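Welbridge Supported Housing
Shared Kitchen and Common Areas: Routine Safety Inspection
Checklist with inspector's comments, February

Scope
The inspection covers the shared kitchen, the corridor leading to it, the laundry cupboard and the rear exit. Residents' own rooms are inspected separately and are not covered by this form. Each item is marked Satisfactory, Action required or Not inspected. Comments are entered wherever an item is marked other than Satisfactory, and may be entered elsewhere at the inspector's discretion.

Section A: Fire safety

A1. Fire doors close fully from any open position.
Action required. The door between the corridor and the laundry cupboard stops short of the latch. The closer was adjusted at the last inspection and has slackened again. Replace the closer; further adjustment is not acceptable.

A2. Fire blanket mounted, tabs accessible.
Satisfactory.

A3. Extinguishers in date, pins and seals intact.
Satisfactory. Service labels were signed by Antoniuk, the appointed contractor. The label on the corridor unit is fading and should be overwritten at the next service.

A4. Heat alarm tested.
Satisfactory. Sounded at the panel and at the repeater by the rear exit.

A5. Emergency lighting operates on test.
Action required. 4 fittings were tested and the one over the rear step did not light. Order a replacement battery pack. The step is unlit from the street and this item takes priority over the other electrical works in this report.

A6. Escape route clear to final exit.
Action required. A folded clothes airer and two bags of recycling had been left behind the rear exit door. Both were moved during the visit. Residents are to be reminded in writing.

Section B: Electrical

B1. Portable appliances carry a current test label.
Action required. No label on the hand blender. The item was withdrawn from use and placed in the office.

B2. Extension leads not in permanent use.
Satisfactory. The lead previously noted beside the freezer has been removed and a socket fitted.

B3. Sockets and switch plates undamaged.
Satisfactory.

B4. Residual current device trips on test button.
Satisfactory. Test carried out at 10.15 a.m. with residents informed beforehand. The clock on the cooker needed resetting afterwards.

Section C: Water and hygiene

C1. Hot water temperature at the kitchen tap within the limits set out in the site log.
Satisfactory. Reading entered in the log.

C2. Little-used outlets flushed weekly.
Action required. The log shows 3 weeks without an entry for the outside tap. If flushing took place, it was not recorded, and for the purposes of this inspection unrecorded flushing is treated as not done.

C3. Refrigerator temperature recorded daily.
Satisfactory. Entries complete. The thermometer supplied by Gasik is easier to read than the old dial and the same model may be ordered for the freezer.

C4. Seals around sink and worktops sound.
Action required. The sealant behind the sink has lifted at one end. Cut out and renew. The old bead must be removed in full before the new one is applied.

C5. Waste bins lidded and emptied.
Satisfactory.

Section D: Surfaces and floors

D1. Floor free of trip hazards. Satisfactory.
D2. Work surfaces clean and in good repair. Satisfactory.

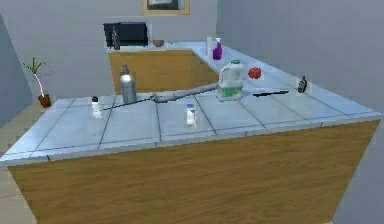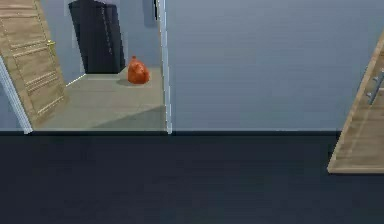

Section E: Cleaning arrangements and general comments
The cleaning contract passed to Skutero last autumn and the written schedule is now displayed inside the corridor cupboard, as requested. The schedule does not say how often tiled worktops are to be scrubbed along the joints. A top made up of square tiles with thin grout lines, like that of the kitchen island, needs more than a daily wipe, and a weekly scrub with a stiff nylon brush is to be added to the sheet. Bleach must not be decanted into unmarked bottles. The data sheet for the descaler is missing from the folder, and a copy should be requested from the supplier.

The accident book was examined. One entry has been made since the previous visit, a minor scald, and first aid was recorded correctly. The burns dressings in the first aid box were used and have not been replaced.

Result
The premises scored 89 against a pass mark set by the housing manager. There are 6 items marked Action required in Sections A to C, excluding the recycling and airer at A6, which was dealt with on the spot. Item A5 is to be completed before the other works. A copy of this form is to be kept in the site folder and a further copy sent to the area office with the contractor's invoices.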